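Munther Majali took over as head coach of the Kundari women's field hockey club last fall, when the team had one goalkeeper and no assistant. He had played defense for 12 seasons and had never run a practice. When we spoke by phone in December, he had just come in from evening training and was eating dinner.

"We train at seven because that's when we can get the turf," he said. "By the time everybody has cleared the gate it's close to nine thirty. You get used to eating late."

Kundari plays in the second division and has 33 registered players across two squads. Most have jobs or are in school. Majali said attendance was the first thing he worked on.

"I didn't fine anyone. I asked them to text me by noon if they weren't coming, so I could plan the drills. If I set up for 16 and I get nine, the session is wasted."

The results have been mixed. Kundari lost its opening match to Hamdan 3-1, then drew with Ernska and won the next two. Majali said the Hamdan loss came down to penalty corners.

"We gave away seven corners. They scored on two of them. Our first runner was leaving late every time, and I should have changed her at halftime. That one was on me."

Captain Lina Bitar, who plays center midfield, joined the call partway through. She has been with the club since she was 15 and said practices are shorter now but harder.

"Before, we ran laps for the first part. Now the ball is out right away," Bitar said. "I was sore for the whole first month."

Bitar also runs the club's preseason weekend, when both squads stay in one house and share the cooking. She said younger players get to know the older ones there, which matters once they are called up.

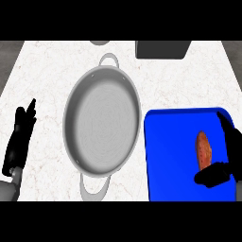
An empty oval pan on a white countertop.

"You've made rice with somebody, you'll yell at her on the field and it's fine," she said.

Money is a steady concern. Turf rental costs the club 700 a month, and a local sponsor, Brilleo, gave 2000 toward travel this season. Majali said that covers the bus for the away games but leaves nothing for a second set of goalkeeping gear.

"The pads get passed between two people. They're different heights. It's not ideal."

He has since found that second goalkeeper, a former handball player who had not worn the equipment before this year. She started against Ernska and kept the score at 1-1 through the last quarter. Majali would not say who will start when play resumes.

"They both know where they stand. I'll tell them before I tell you."

The second half of the season opens with the return match against Hamdan, away. Bitar said the team has been working on corner defense at nearly every session, with Majali timing the first runner on his phone.

"She's leaving on time now," Bitar said. "We'll see if she does it there."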